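Garder un portable en forme à l'atelier

Un ordinateur portable posé toute l'année sur l'établi et branché en permanence finit par perdre de l'autonomie. Quelques réglages suffisent pour limiter l'usure.

Dans le BIOS, cherchez la ligne qui fixe un seuil de charge et mettez 80 %. Si le BIOS ne propose rien, l'utilitaire du fabricant le fait souvent. Sous Windows, ouvrez une invite de commandes en administrateur et tapez powercfg /batteryreport : le fichier HTML indique la capacité d'origine et la capacité actuelle. Notez les deux valeurs sur une étiquette collée sous la machine – refaites le relevé en octobre, avant la saison froide.

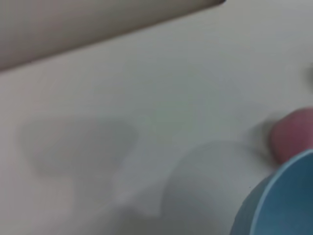 Faut-il retirer la batterie quand le portable reste sur secteur ?

Si elle est amovible et que la machine ne bouge pas pendant plus de 30 jours, retirez-la à moitié chargée et rangez-la au sec. Sinon, laissez-la en place avec le seuil activé.

Pour la poussière, éteignez, débranchez, puis soufflez par les grilles en bloquant le ventilateur avec un cure-dent. Pas d'aspirateur. Une batterie gonflée ne se recharge plus : portez-la au point de collecte.

Timo Heitmann, 19 févr. 2026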